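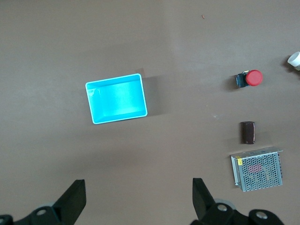

About Nondau

Nondau is a shared workshop where people build robots and other automated things in their spare time. We rent one long room on the ground floor of what used to be a printing business, and we have filled every bit of it. There are two woodworking benches at the front (sorry about the dust), electronics in the middle, and the robot table at the back, where most visitors end up within five minutes of walking in.

How we started

Nneka Chukwu had been building a small sorting machine in her garage, and it had grown to the point where the car lived on the street. She put up a note at the hardware store asking if anyone had floor space to share. Eleven people called! By that November we had a lease, a borrowed drill press and a heated argument over what color to paint the door. It's green.

The first thing we made together was Zurkis, a conveyor built from a treadmill motor and a lot of skate bearings. It ran beautifully in one direction. Zurkis still hangs on the back wall and gets raided for parts whenever somebody needs a bearing in a hurry.

What we're building now

The big shared project is called Sustis, and we are completely hooked on it. The idea came from our own mess. Every workshop collects a drawer of odds and ends - breakers, valves, pipe fittings, power supplies, buttons pulled off dead machines - and ours had become several drawers, then a closet. So we set out to have two robot arms pick through the stuff and sort it into plastic bins.

It sounds simple and it is wonderfully hard. A gate valve lying on its side is a very different thing to grab from a breaker standing up. A power supply is wide and has a perforated cover. Little dark blocks hardly stand out against a brown table, and shiny ones send a glare back just when you'd like a clear view. We set a goal of 1,000 practice picks before letting ourselves change anything on the table layout, and people came in before work to help get there. Then we changed the layout and started over on the next 1,000.
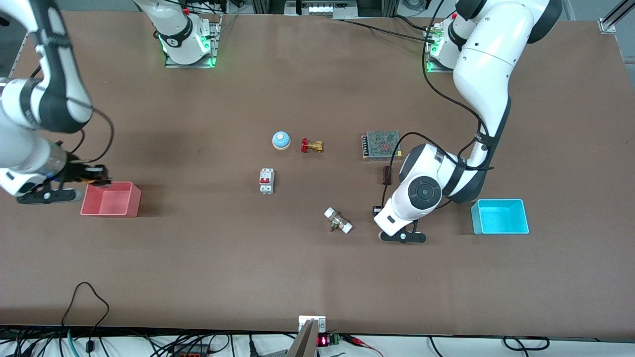 Much of the work is dull to describe and great fun to do. Cables need to follow an arm through its whole reach without snagging. Bins have to sit where both the near corner and the far corner can be reached, and moving one by the width of a finger can spoil a motion that was fine yesterday. We keep a paper notebook next to the table for this sort of thing, and it's a better read than you'd expect. One page just says "left elbow!!" and everyone who was in that night knows what it means.

The software side meets in the same room, usually on the floor with laptops, and is always happy to explain itself to the hardware side. Sustis is written so that a newcomer can change one small piece, like how long a gripper waits before closing, and see the difference on the table the same evening. If you've never written a line of code, start there. Several of us did.

Who comes here

We have a retired pipefitter, two nurses, a piano tuner, some high school students with their parents, and a few people who do this kind of thing at their day jobs and still can't leave it alone. Nneka looks after the robot table and runs the introduction for new members, where you'll learn how to stop the arms before you learn how to start them. Toivonen, our lathe, is named after the family that gave it to us, and it has its own sign-up sheet.

The room and the tools

Since February 2024 we've had the whole ground floor, so there is finally a place to leave a half-finished project on a shelf with your name on it. The parts library has 300 labeled drawers and you can use anything in it. Please put the label back if it falls off.

Visiting

Open evenings are free and you don't need to bring anything. If you have a project stuck in the garage, bring that! We love a stuck project. The bell by the green door is quiet, so press it twice and then knock.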